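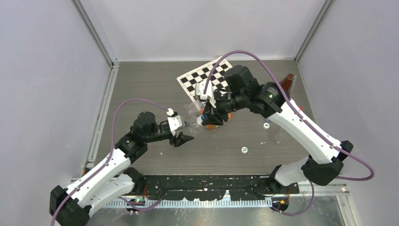 Chapter 7
Rigid Plastic Containers and Their Closures

7.1 Scope of the chapter

A container and its closure are normally bought, filled and thrown away together, but they are seldom made from the same material. The clear plastic bottle and the two small white caps in the opening photograph have to be treated as separate items from the point at which they are parted. The translucent brown container near the back of the table raises a second question, that of colour, which is taken up in Section 7.4.

This chapter deals with rigid containers small enough to be lifted in one hand. Films, pouches and trays were covered in Chapter 3. Glass is mentioned only where it shares a closure type with plastic.

After working through the chapter, the reader should be able to:
— name the main parts of a bottle, from the finish down to the base;
— tell a screw closure from a snap closure by its inner wall;
— explain why clear and tinted containers are kept apart before washing;
— work out the share of a mixed load that is made up of closures, by count and by weight.

7.2 Terms used

Body: the part of the container that holds the contents.

Finish: the upper end of the neck, including any thread. The name comes from glassmaking, where this part was once formed last.

Closure: any part that seals the opening. In this book "cap" means a closure with a flat or slightly domed top and a straight skirt. A lid covers an opening close to the full width of the body.

Liner: a disc or ring inside the closure that presses on the rim of the finish. Many small caps have no liner and seal with a moulded ring instead.

Loose closure: a closure that has come away from its container. A loose closure is recorded as an item in its own right, even when the container it fits is in the same load.

7.3 The Wisum load

The worked problems draw on a single load of household containers received at the Wukora depot in Wisum in June. It held 1,855 items after bags and paper had been taken out. Items were sorted by hand on a flat table, first by form and then by colour, and the closures were weighed in lots of 50. A single cap is too light for the depot's bench scale to give a steady reading.

The sorting sheet was the Prantl form, which has one line for each pairing of form and colour. The older Stukus form had no line for loose closures and put them under "other", so results from the two forms should not be added together without correction. The method of correction is given at the end of Section 7.5.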